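**27 Jul 2024. Cuaderno de la célula Stistano: cámara de muñeca y pinza, lado simulado**

Dejo esto escrito con calma porque la última vez lo fui apuntando en papelitos y luego Boglárka tuvo que preguntarme tres veces lo mismo, la pobre.

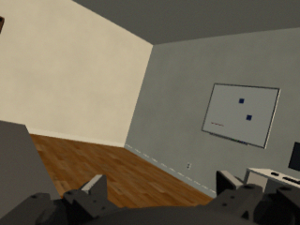 *Cámara de muñeca en el simulador, pinza abierta y sin pieza. Al fondo, la esquina con la pizarra y el escritorio.*

Empiezo por lo que me tuvo entretenido casi toda la mañana, que es la inclinación. Con el brazo en esta postura la esquina de la habitación sale tumbada, y el marco de la pizarra y el monitor se inclinan con ella. Mi primera reacción fue pensar que la cámara estaba mal montada en el modelo, y a punto estuve de ponerme a tocar los ángulos del soporte. Menos mal que antes me hice un café. Los dos dedos, en cambio, salen apuntando hacia arriba, uno a cada lado y bien separados, y eso es lo que hay que mirar primero: si la cámara estuviera girada respecto a la muñeca, la pinza saldría torcida también. Lo que está girado es la muñeca entera. Lo comprobé leyendo el valor de la última articulación y, efectivamente, arrastraba el giro de la postura de aparcamiento antigua, la que dejamos definida en abril y que ya no usamos para nada (o eso creía yo).

Así que el soporte de la cámara se queda como estaba. Lo subrayo para el yo del futuro: **no tocar el soporte**.

### Lo que he cambiado

- Postura de aparcamiento: borrada la antigua del fichero de la célula y sustituida por la nueva, la misma que usa el brazo de verdad.
- Apertura máxima de la pinza: estaba puesta a ojo. Ahora la lee del mismo fichero que el controlador, de modo que si un día cambiamos los dedos solo hay que corregirlo en un sitio.
- Nombre de la cámara: en el simulador se llamaba de una manera y en el registro de otra. He dejado el del registro, que es el que busca el script de Krishnan.
- Copia de todo lo anterior en la carpeta de Jundham, con el nombre de siempre.

### La pinza

Aproveché que la tenía abierta para repasar el modelo de los dedos y las bielas. En la vista se distinguen bastante bien los agujeritos de los tornillos y las articulaciones, y me vino de maravilla para compararlo con el plano que guardamos en el cajón. La geometría visible me parece correcta. Lo que no me convencía era la de colisión, que va aparte y no se ve en ninguna captura: el dedo derecho tenía un bloque un poco más ancho que el izquierdo, 2 mm de diferencia, herencia seguramente de cuando le poníamos la almohadilla gruesa. Con eso, al cerrar en vacío, el simulador daba contacto antes de tiempo y el registro se llenaba de avisos amarillos que ya todos ignorábamos (mala costumbre, y me incluyo el primero).

Los he igualado y he repetido el ciclo de abrir y cerrar 210 veces, mientras contestaba correos. Ni un aviso. Me quedé tan contento que lo dejé correr un rato más por puro gusto.

En el brazo real hice también el repaso que tocaba: limpiar las guías con el paño seco, una gotita de grasa en cada articulación, retirar el sobrante y apretar los tornillos de las bielas con la llave pequeña, alternando un lado y otro. Uno del lado izquierdo había cogido algo de holgura. Le puse fijador del suave, y por favor, que quien venga detrás no use el fuerte, que la vez anterior sudamos lo nuestro para sacarlo. El latiguillo de la cámara lo he vuelto a embridar dejando un poco más de bucle en la muñeca, que en los giros grandes iba demasiado tirante.

### La luz

Un tema aparte que me gustaría hablar con Boglárka cuando vuelva de Eltenent. La pared gris verdosa sale bastante más oscura que la crema, y la pizarra queda apagada, de un gris claro sin mucha vida. Se aprecian los dos cuadraditos azul oscuro, pero el trazo rojizo de la esquina de abajo cuesta, y los rotuladores de la bandeja son poco más que manchas de color. Para comprobar la pinza da exactamente igual. Ahora bien, si luego queremos usar esta misma habitación para las pruebas de localización, yo subiría un poco la luz ambiente del fichero de escena y volvería a sacar la vista desde la misma postura, para poder comparar en condiciones. No lo he hecho hoy porque la iluminación es cosa suya y bastante ha trabajado ya en esas paredes como para que llegue yo con mis manazas.

También le quiero preguntar por el ratón y el teclado del escritorio: no sé si los tiene como objetos con física o si son decorado fijo. Si tienen física, hay que contar con ellos al planificar cualquier trayectoria que pase por encima de la mesa.

### Arranque, por si no estoy

1. Encender el controlador y esperar a que la luz deje de parpadear. Tarda lo suyo, paciencia.
2. Cargar el fichero de la célula. El bueno es el que termina en 6; los demás los moveré a la carpeta de viejos en cuanto tenga un momento.
3. Abrir la pinza del todo **antes** de mover la muñeca.
4. Llevar el brazo a la postura de aparcamiento nueva.
5. Abrir la vista de la cámara de muñeca y mirar que los dos dedos salgan a la misma altura. Si uno asoma más que el otro, parar y avisarme.
6. Lanzar el ciclo corto de abrir y cerrar y echar un vistazo al registro.

Si en el paso 5 la habitación sale inclinada pero la pinza sale recta, mirar la última articulación y dejar en paz la cámara.

### Pendiente

- Pedir bridas finas. Quedan 3 en el bote.
- Quitar del script de Krishnan la línea que silencia los avisos amarillos, ahora que ya no debería haberlos.
- Medir otra vez la almohadilla del dedo derecho con el calibre bueno, el que está en la vitrina.
- Preguntar a Boglárka por la luz y por el escritorio.
- Pasar el plano de la pinza a limpio, que el del cajón tiene un cerco de café encima de una de las cotas (mío, lo confieso).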